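Trilska Play Kitchen Hire: Frequently Asked Questions

What do I get when I book a kitchen?
One table's worth of pretend cooking, packed in two crates: play food, plates, a toaster, something to scoop with and something to scoop into. The full contents list is taped inside each lid. Please leave it there. We have replaced that list 17 times.

Is the food edible?
No. The ham is not edible, the carrots are not edible, and the lettuce has been tested thoroughly by other people's toddlers with the same result. If you want snacks, bring snacks, and serve them at a different table.

Are the beans real?
Yes. We use dried mung beans, soybeans and a dark brown variety that Natália Caldeira buys by the sack. Pretend beans make a disappointing noise. Real ones are a choking risk for small children, so the bean set goes out only to groups aged four and up, and an adult stays with it the whole time. For younger groups, tick "no beans" on the form and we'll send large felt ones.

Do we have to sort the beans before we return them?
We would love you forever. We no longer expect it. Each variety should go back in its own compartment of the tray, but if they've merged, put the lot in the cloth bag marked MIXED and Duarte Louro will deal with it over the radio. His record is 1,003 beans in an evening, and he would like you to know he has other interests.

My child only wants the toaster. Is this normal?
Entirely. Put it near a table edge so there's room for a line to form. The toast goes in, the toast comes out, and this can fill a morning. There is no plug, and you don't need to find one.

Tongs or spoons?
Tongs first. Big pieces like the meat and the carrot slices are easy to grab, and moving them from plate to basket is a good opening job for hands that haven't decided what they're doing yet. Save the beans for later, when everyone has calmed down or you have given up on that. 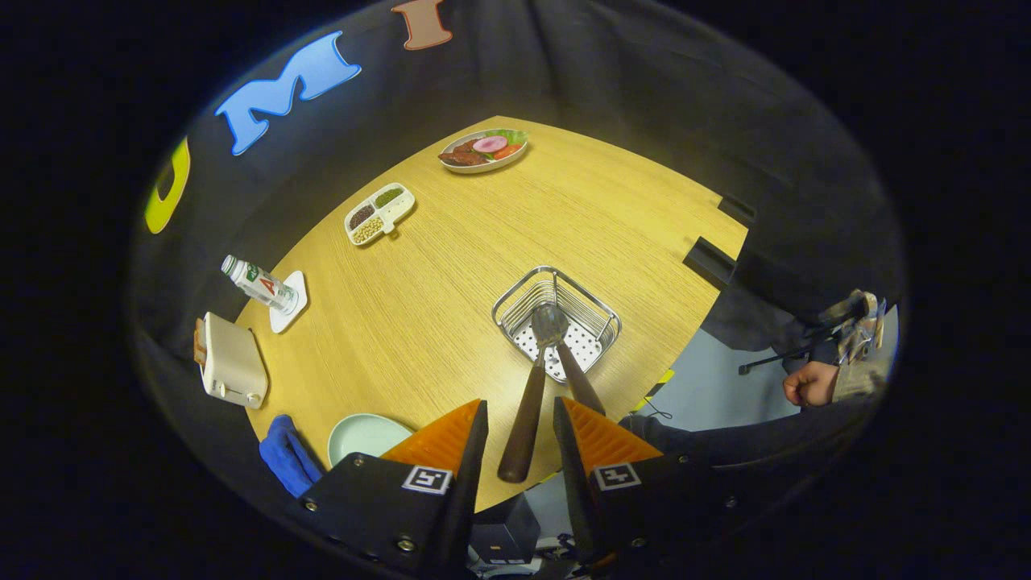 Wire baskets are best for the large food. Anything bean-sized has its own ideas about gaps, so give the beans a bowl or a plate with a bit of a rim.

How should we clean everything?
Wipe plates and play food with a damp cloth and mild soap, then let them dry before packing. Wooden handles should not be soaked. Sheena Baird once received a crate that sloshed, and she still brings it up.

What if something goes missing?
Tell us. Lost food is free for the first two pieces, and after that we charge what it costs us. Look inside the toaster before you write. Look inside it again after that.

Can I keep the kitchen an extra day?
Usually, outside February, when every preschool in town discovers indoor play at the same moment. Email Ohemaa Opoku before noon on the day it's due back.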